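Bench notes, February – voice hub evaluation, Vavow unit vs. Ruddock unit

Picking up from the last entry. Firmware on the Vavow is now the release build; the Ruddock is still on the one it shipped with because the updater refuses to run on our guest network. Shahla Moradi has asked for a VLAN with multicast enabled. Until that exists, treat every Ruddock discovery result as provisional.

## Wake word

Same recorded phrase set as before, 100 utterances per unit, played from the reference speaker at conversational level. Fan off, door closed.

| Unit | Prompts | Detected | False wakes, overnight |
|---|---|---|---|
| Vavow | 100 | 97 | 2 |
| Ruddock | 100 | 91 | 0 |

The Ruddock misses cluster in the whispered phrases. It looks like a conservative threshold in the on-device model, which would also fit the zero false wakes. The threshold is not exposed in the companion app. There is a developer menu, but it only shows mic gain and a log toggle.

The Vavow false wakes both came from the radio recording, same announcer, different sentences. I have cut the two clips and put them in the shared folder under `wake/false`.

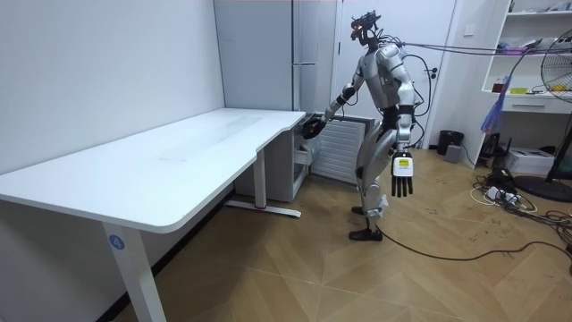

*Robot at the right-hand end of the long desk.*

## Latency

Measured from end of speech to first audio sample of the reply, line-in on the recorder, local intents only (timer, volume, lights).

- Vavow, median: 600 ms
- Ruddock, median: 1411 ms

The Ruddock figure is bad enough that I reran it. Same result. Packet capture shows it opening a fresh TLS session for each request, including intents the spec sheet lists as handled on the device. So either the local path is disabled in this firmware or it is waiting on a cloud check before it answers. Blocking outbound traffic at the router makes it reply with the offline error tone, which points to the second.

With the session kept warm by a query every few seconds the median drops, but I did not log enough runs to quote a number. Redo after the firmware update.

Vavow holds one persistent connection and answers timers with the uplink pulled. Volume also works. Lights do not, even though the bridge is on the same switch – the phone app still controls them, so the bridge is fine and the fault is in the hub's routing of the intent. Filed.

## Handoff between devices

Both vendors claim that a conversation started on the hub can continue on a phone. Test case: ask for a route on the hub, then ask "how long will that take" on the phone.

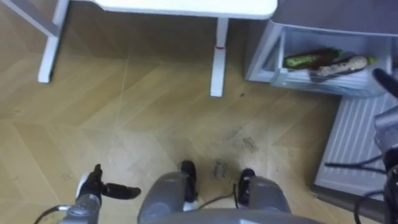

Vavow carried the context over each time, provided the phone was unlocked and signed in to the same account. With a second account on the phone it answered from the wrong history, so a shared household device could leak a query from one user to another. I consider that a blocker for the recommendation. Steps to reproduce:

1. Sign in to the hub as user A.
2. Sign in to the phone as user B, same home group.
3. Ask for a route on the hub.
4. Ask the follow-up on the phone within the context window.

The follow-up returns the travel time for user A's route. It stops happening if the home group is deleted and rebuilt without shared routines. Sent to their support with logs attached, no ticket number yet.

Ruddock never carried context. The phone app opened a new session each time and asked what "that" referred to.

## Speaker and mic hardware

Sweep results are in the usual spreadsheet, tab 46. The Ruddock has the flatter response through the voice range and less rattle at full volume. The Vavow distorts on bass at the top two volume steps. Irrelevant for speech, noticeable on music.

Mute switch check: the Vavow cuts mic power in hardware, confirmed at the test pad. On the Ruddock the rail stays up and muting is a software flag. Their documentation says "fully disconnected", which is wrong for this board revision. Check whether the Falley reference board is wired the same way, as the layout looks very similar.

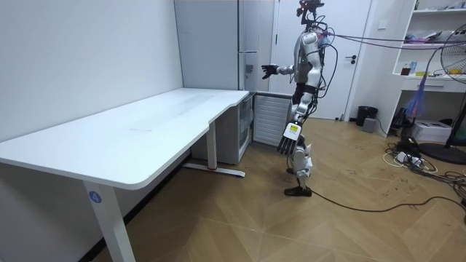

*Robot facing the L-shaped desk, left arm raised.*

## Open items

- VLAN for the Ruddock updater (Shahla)
- Repeat latency on both after update, same phrase set
- Account mix-up on Vavow: wait for vendor reply, retest with three accounts
- Mute rail on the Falley board
- Dastia unit still not delivered. Leave its columns in the tables blank for now.
- Recorder clock drifted again between sessions. Resync before the next latency run and write the offset in the log header.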